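Folding night moves to the big table

What a month July was for the Urnolham paper folders! We finished the modular star at last, all 60 units of it, and it held together without a dab of glue (I did have some standing by). It's going on show in the library window from Thu 22 August, so do go and have a look.

Next up is the Taltadon, a long-necked beast with a very fiddly tail. Start with a big square - over 6 inches a side if you can - and crease it well before you collapse anything. Thin paper is lovely for the head but tears at the hips, so bring a spare sheet or two.
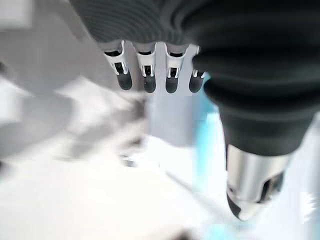
Bring and swap

We'd love your odd packs and offcuts, and any old folding books too. Last time somebody brought a paper toys booklet from 1944 and we all wanted a go at the boat!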